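Section 4: Setting Up Your Hearing Alerts

Welcome back! If you have made it through Section 3, your Skekico account is up and running and you have told us where you live, so the hard part is behind you. In this section we are going to set up alerts, so that you hear about a committee hearing before it happens and not from a neighbor the next morning. Pour yourself a coffee and take your time. You can stop after any step and come back later, and your work will be saved.

Before you start

You will need your Skekico password, the email address you signed up with, and a general idea of which subjects you care about. A list scribbled on the back of an envelope is just fine. If you are setting this up for a group, please read the note on shared accounts at the end of this section first.

Choosing what to follow

1. Sign in and open the Watch List tab. It sits to the right of your name.

2. Click Add a Committee. You can type part of the name (try "budget" or "oversight") or scroll through the full list, which is long, I'm afraid, and gets longer every session.

3. Check the box beside each committee you want. On the free plan you may follow up to five at once. If you pick a sixth, Skekico will ask you which one to drop, and nothing is lost if you change your mind.

4. Click Save. A green bar appears across the top of the page to tell you the list has gone through.

Note: Subcommittees are not included when you follow the main committee. We know this surprises people! Click the small arrow next to the committee's name to open its subcommittees and check them one by one. Each of them counts toward your five.

Choosing when to hear from us

5. Go to Alert Timing. You will see three choices: When Posted, Day Before, and Morning Of.

6. Pick at least one. Most of our readers are happy with When Posted and Day Before together, but if your inbox is already bursting, Day Before by itself does the job nicely.

7. Set your quiet hours if you want them. The standard setting holds everything from 10 p.m. until 6 a.m. and then delivers it in one message.

Caution: Quiet hours also hold back cancellation notices. If you are driving to the capitol for an early hearing, turn quiet hours off the evening before – you don't want to learn at the parking garage that the whole thing has been moved to April.

Adding the Varklow calendar feed

Varklow is the calendar service that we use for hearing rooms and witness lists. You don't have to connect it, but it is a great help if you like to see everything on one page.

8. Under Connections, click Varklow and then Allow. A second window opens. Leave the first one where it is.

9. Copy the feed address and paste it into your own calendar program under "subscribe" or "add by address."

10. Wait for the first refresh, which can take up to two hours. After that the feed keeps itself up to date.

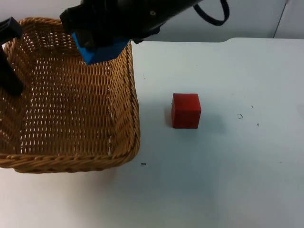 Once the feed is in, you will find that each hearing carries a colored dot. Blue means the agenda is public, yellow means the witness list is still being put together, and gray means the chair has closed the session. A gray dot can turn blue later on, when a transcript is released, and you will get a separate alert for that if you have checked Transcripts in your Watch List.

If an alert doesn't arrive

Look in your spam folder first, and add our alerts address to your contacts while you are there. Next, open Alert Timing and make sure that at least one choice is still checked. If both of those look right, click Send a Test. A test message that doesn't show up usually means your mail provider is holding it, and the Okoro help desk (the link is at the foot of every page) can look into it with you.

Note on shared accounts: Up to four people can share one Watch List. Any of them can add or drop a committee, so please talk it over among yourselves before you start unchecking boxes. To invite someone, open Account, click People, and enter that person's email address. The invitation is good for three days.

Readers in the Sernau pilot area have an extra tab for county board meetings. Those alerts are set up in the same way, and the details are in Section 5.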